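I started this project because my grandmother never let anyone put a glass on her sideboard without a cloth under it, and I wanted to know where all those little rules come from. My class is Everyday Customs, my advisor was Natalie Bloxham, and she was very patient with me while I changed my topic twice (first it was napkins, then it was toasts, and in the end it was the whole table).

## What I wanted to find out

My question was simple enough: when families here set a table for a special meal, which habits do they still keep, and who taught them? I had a feeling that most people learned by being told off as children, and I was curious whether they would admit it!

## How I went about it

I wrote a survey with 12 questions and left copies at the library, the Pronudell bakery and two churches. I got 161 back, which was far more than I had hoped for - my mother had guessed we'd get a shoebox with three in it. After that I sat down for longer talks with Sheila Lightfoot, who taught home economics for most of her working life, and with Dennis Goodall, who ran the dining room at the old Baláž hotel until it closed in April.

Cameron McAlister helped me type up the answers. We made one mistake early on, mixing up the question about Sunday meals with the one about holidays, and had to go back through the whole first pile.

## What people told me

Tablecloths are fading. Many families said they own a good one and never iron it, so it stays in the drawer. Candles are doing better, and so is the habit of waiting for the cook to sit down before anyone eats.

Glasses brought out the strongest feelings by far. People wrote in the margins about sets they had been given at weddings, and about the one cousin who was trusted to dry them. Mrs. Lightfoot taught her students to keep their fingers off the bowl of a wine glass while setting the table, and Mr. Goodall told me he could spot a thumbprint from the kitchen door. He also said that a stem is the first thing to go in a crowded sink, so at the hotel they were always washed on their own, before the plates.

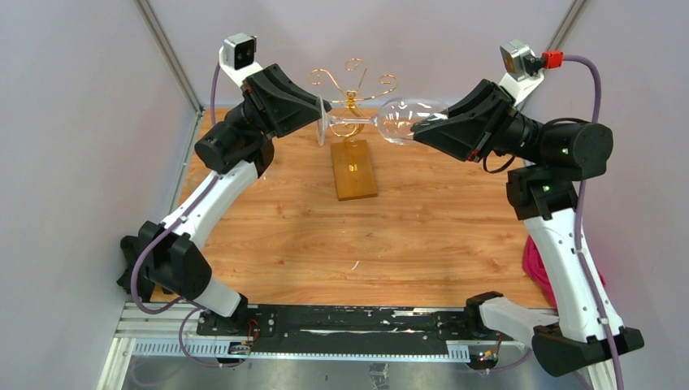

## What I would do differently

I should have asked people their age. Keith Garside pointed this out when I gave my talk to the class, and he was right, as I couldn't say whether the tablecloth answers came from older or younger homes. I would also leave more room for writing, because the margins were the best part of the whole survey.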